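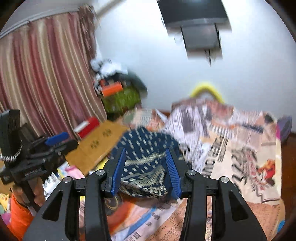 How I shrink a summer scarf into a cushion cover

I've got far too many printed scarves (market stalls are my downfall) and most of them just sit in a drawer. Last April I started turning them into cushion covers, and it's such an easy job that I now do one whenever it rains!

You'll need a scarf, a plain cotton backing, matching thread, pins and a cushion pad. My pads come from Salari, a little shop near the station, and I cut everything with an old pair of Vamov scissors that I won't let anyone else touch.

First, wash the scarf. Please don't skip this – I did once, with a red one, and the finished cover went all wonky on its first trip through the machine. Press it while it's slightly damp, with a tea towel between the iron and the fabric.

Now measure your pad. Mine is 500 mm square, and I cut the front panel exactly the same size, so that once the seams are in it's a bit snug and the corners fill out properly. If there's a border or a stripe, shuffle the pad about on top until you like what you see, then mark the corners with chalk.

For the back, cut two pieces as wide as the front and a bit over half as tall, and hem one long edge on each. Mine overlap by 100 mm. I used to put zips in, but my friend Ieuan Parry talked me into the envelope style and I've never gone back.

Lay the front right side up, put the back pieces face down on top with the hems crossing in the middle, and pin all the way round. Slippery fabric will wander, so use more pins than you think (I got through 29 on my last one). Sew slowly, snip the corners and turn it out.

Leftovers make nice lavender bags, by the way. I'll write those up once I've found where I put the lavender.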